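Table Layout for a Letter Sorting Activity
Final Report, Zemari Project Group
Course: Learning Materials and Spaces, Skirnumley College

1. Purpose

The project set out to define a repeatable table layout for a sorting activity that uses foam alphabet letters and plastic plates. The activity is meant for one child at a time, seated at a flat table, with an adult at the opposite side. The letters start loose on the tabletop and end on the plates, sorted by a rule given before the round begins. The group was asked to deliver a layout, a short procedure, and a list of materials that a classroom could gather in one afternoon.

The report does not deal with reading outcomes. It covers the position of the objects, the color contrast between objects and table, and the effect of room light on the surfaces.

2. Materials

The letters are soft foam cutouts with rounded edges, sold as a bath and play set. The full Hulico set was too large for a single round, and most of it was kept in a box away from the table. Each round used seven letters. Letters were picked for color first and shape second. The group avoided letters that look the same in any position, such as O, and kept those that change when turned.

The plates are plain, in solid colors, with a wide rim and a shallow well. Paper plates were used in the first week and then dropped. They slid when a letter was pushed against the rim, and the white surface made pale letters hard to pick out.

The table has a matte brown top. A cloth was considered and rejected. It wrinkled under the plates and foam letters caught on the folds.

3. Room

All sessions took place in the Gillies Room, on the ground floor. The overhead lights cannot be dimmed separately from the hallway lights. The table was moved away from the window after the first Tuesday session, when the sun reached the work area partway through a round and the group had to stop.

4. Layout rules

The following rules were in use from the second version on.

Plates go down first. One plate stands near the middle of the work area and a second farther out toward a corner. They must not touch.

The letters go to one side of the middle plate, spread out and lying flat. They are dropped from a low height and left as they fall, except that overlapping letters are separated by hand.

The space on the other side of the middle plate stays clear. It is used for a letter that the child is unsure about.

Letters are not turned upright. An earlier version had all letters facing the child, which made the task faster but removed the part of the exercise that deals with rotation.

5. Trials

The group ran 40 rounds in total. Of these, 16 were used to compare plate distances and the rest to compare sorting rules. Three rules were tried: by color, by straight or curved outline, and by whether the letter appears in a given word.

Sorting by color gave the fewest questions from the child but was affected most by the plate color. A blue letter was often placed on a blue plate even when the rule said otherwise. The group first treated this as an error in the instructions. After several rounds it was treated as a property of the layout, and the color rule was rewritten so that the plate color always matches one of the groups.

Sorting by outline produced disagreement among the group members themselves about letters with both a straight stem and a bowl. The rule now reads "any curve counts as curved."

Plate distance had less effect than expected. When the second plate was out of easy reach, children stood up or leaned over, and the letters near the edge of the table were pushed off with a sleeve. The distance was reduced by one hand width and not tested again.

6. Problems observed

Rotation. A lowercase d and an upside-down P have the same outline in this style of lettering. An E turned with its arms toward the child can be taken for an m. Adults running the activity should decide beforehand which answers will be accepted.

Glare. Glossy plastic reflects the ceiling light from the well of the plate. Moving the plate a short distance shifts the bright streak but does not remove it. Matte plates would be preferred. The budget did not allow a second purchase.

Scraps. Small bits of paper or packaging on the table were picked up by children and sorted along with the letters. A check of the surface was added to the procedure, but it was missed in 4 rounds.

Similar colors. A blue letter on a blue plate is visible by its thickness and shadow more than by its color. The difference in shade is small and should not be relied on under weak light.

7. Layout on the table

The starting position has a blue plate close to the center and a pale green plate up in the right corner. The foam letters are spread over the right side, below the green plate. A teal letter lies highest in the group and reads as a d or an upside-down P, depending on the reader. The blue E below it and to the left has its arms pointing down. A white scrap lies above the blue plate and should be cleared under the surface check in section 6.
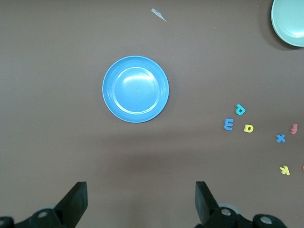 8. Remaining work

The outline rule needs more rounds with the revised wording. Matte plates should be compared with the current ones in the same room and at the same table position. The procedure sheet is kept in the box with the spare letters.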